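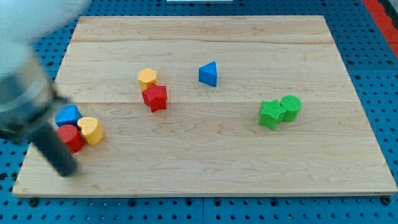

News > Members > Winter Newsletter

Punton Craft Guild: Open Studio Evenings Resume in the Lunde Building

Last updated: Tuesday, December 27, 2022

The Punton Craft Guild is pleased to inform members that the open studio evenings will resume in the new year on the second floor of the Lunde Building. The evenings are intended for members who work in paper, cloth, paint or small wood pieces and who would like a regular place to do so in company. Beginners are welcome on the same terms as experienced makers.

Each evening will be hosted by a member of the Guild. Borghild Fjeld will host the first sessions, which are set aside for bookbinding and paper marbling. Members who attended her marbling day at Multgate will know that she prepares the baths herself and prefers that participants arrive on time, as the first sheets are pulled early in the evening. Folke Lundgren will take over as host in April with a series on block printing on cotton. He has asked that participants bring fabric that has already been washed and ironed. Sizing left in new cloth prevents the ink from taking evenly, and there is no laundry sink in the building.

Places and Registration

The studio can seat 31 members at one time. Marbling is limited to eight participants per evening on account of the size of the trays. Block printing will be open to the full room, with shared use of the drying racks.

Registration is made by signing the sheet at the Guild office or by writing to the office at the address given in the newsletter. Members may reserve up to four evenings in advance. A member who is unable to attend should release the place by noon on the day, so that it may be offered to the next person on the waiting list. Places cannot be passed privately from one member to another.

The fee for the full series is $80, payable at the first session attended. It covers use of the room, marbling size, printing inks and cleaning supplies. Paper, cloth and carving tools are not included. A small stock of linoleum blocks will be available for purchase from the host.

Use of the Room

Tables are to be covered before any wet work begins. Brushes and brayers belonging to the Guild should be cleaned and returned to the labeled drawers. Unfinished work may be left on the shelves by the north window until the following session, provided that it is marked with the maker's name. Work left unmarked will be moved to the office.

Solvent-based finishes, spray adhesives and heat guns may not be used in the Lunde Building. Members who need to varnish or seal a piece should apply for time in the Surkent workshop, where ventilation is provided. Application forms are kept at the office.

Members' Display

Pieces completed during the series may be submitted for the members' display in the Multgate entrance hall. Each member may submit one piece, with a card stating the title, the materials and whether the work is for sale. The Guild takes no commission. Framed work must be fitted with hanging wire, and books will be shown open in the glass case at a page chosen by the maker.

Questions about the display should be directed to Folke Lundgren through the Guild office.

Contact the Guild Office | © 2022 Punton Craft Guild | Back to top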